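The basket years

I came home from Prunov with one change of clothes and a basket the size of a sheepdog. My sister, who met me off the train, looked at it, looked at me and asked where the rest of my luggage was. In the basket, I told her. I'd posted my coat.

That was the first. I now live with more of them than I'd care to admit in a magazine, and I've reached the stage where people ring me up for advice. Should it go in the bathroom? Can you wash it? Why does it creak at night? (Yes, if there's a window. Sort of. Because it's a basket, and they all do it when the heating goes off.)

Baskets are having a moment, as you'll know if you've set foot in a homeware shop since May. What I wanted to find out was why some of them last for decades while others start shedding bits on the carpet before you've got them up the stairs. So I took the bus out to Jorngate, where Tomoyo Takagi mends them in a converted dairy behind her house, and made a nuisance of myself for an afternoon.

Takagi had 22 baskets waiting when I arrived, each with a luggage label tied on and a name written in pencil. Picnic hampers, log baskets, a cat bed with a hole chewed clean through it (the dog, apparently, not the cat). She doesn't advertise and she won't be hurried. Her kettle, on the other hand, is never off, and we'd got through two pots before she'd let me so much as hold a tool.

'Start at the rim,' she said. 'Everybody looks at the middle, and the middle's fine. It's the border that does the work.'

She had me run a thumb all the way round the edge of one, slowly, with my eyes shut. You feel for any place where the plait goes slack or a strand has lifted, and you give the corners twice as long as the sides. Corners get knocked on door frames and dragged along shelves, and a border that has been bent tightly round one has nowhere to go when it's knocked again.

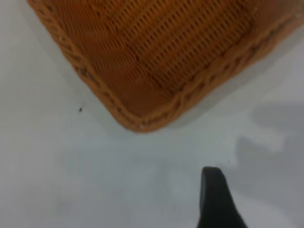 A loose end, if you catch it early, is ten minutes' work. Takagi damps it with a wet cloth, waits, coaxes it back under its neighbour with something that looks like a blunt knitting needle and leaves it alone until morning. What she can't bear is glue. She showed me a hamper somebody had gone round with a glue gun, and I've seldom seen a person so sad about a hamper.

Then there's the weave inside, where all the dust goes. I'd been attacking mine with the vacuum cleaner, full power, no attachment, and I confessed this over the third pot of tea. She went quiet. A soft paintbrush, she said eventually, the sort you'd use for glossing a skirting board, and brush along the strands with the basket tipped so the muck falls out. I've tried it since and it's a lovely job, really soothing, and I got half a biscuit and an earring back out of one basket alone!

Not everyone I spoke to treats them so tenderly. Yasuo Kubo runs the Wellodum, a guesthouse up the hill from Takagi's, and he has a basket in every bedroom for spare blankets. They're sat on by children and used as footstools by people who ought to know better. He paid 145 pounds for the lot at a house clearance and reckons he's had his money's worth. 'They're for putting things in,' he told me, and went off to see to the breakfasts.

I like that attitude very much, and I've tried to adopt it. At home the big one from Prunov lives at the bottom of the stairs and takes whatever needs to go up – library books, clean socks, the hairbrush that travels. The shallow one by the back door is gloves in winter and sun cream in summer. I did try one in the kitchen for onions, but the skins get down into the weave and you'll be finding them until you move house.

If you're buying, take a torch and look underneath before you look at the price. Lift it by one side and see if it twists. Give it a sniff, too, even if the shopkeeper stares, as a musty smell is very hard to shift, and I say that as the owner of a linen basket that has spent a whole summer on the shed roof.

Takagi sent me off with my own repair done, the label still on and instructions to bring it back in a year. I caught the last bus with it on my knees. The driver wanted to know if there was a cat in it.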